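Speaker notes, perception session, September

Slide 1. Leave the title up, don't read it. Start with the number people came for: Felladgate's grasp planner, 469 successes in the vendor's own demo set. Ask who has reproduced it. Wait.

Slide 2. What we ran. Conberg stack, wrist camera only, soft objects only. 1084 attempts in all. Say clearly that we tuned nothing for the first 300, and that the later ones used the Lorente depth filter. Don't let anyone average the two.

Slide 3. Fur and fleece. The planner wants a clean edge and a teddy bear in a hoodie doesn't give it one. Confidence scores stay high anyway, and that bothers me more than the misses do. A score that never drops is a decoration.
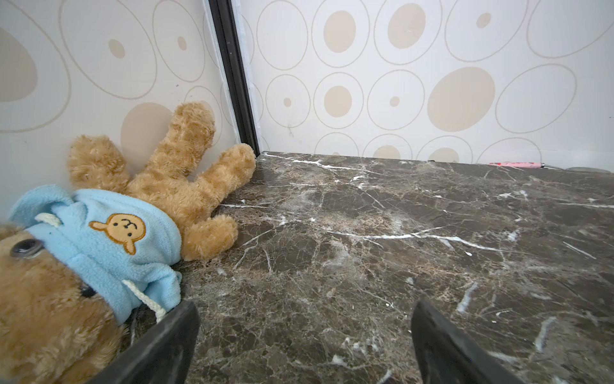

Slide 4. Polished stone. White veins in dark marble come back as object boundaries in some 14 percent of our segmentation masks. Someone will say "just retrain." Ask them on what, and who is labeling it. Estlow tried more data first and got a slower model.

Slide 5. What I'd accept as evidence: raw logs, failed grasps included, one fixed software version. Skip the video if short on time, it only shows the good runs anyway.

Questions. If asked whether we'd ship it: no. If asked when: I don't know, and say so.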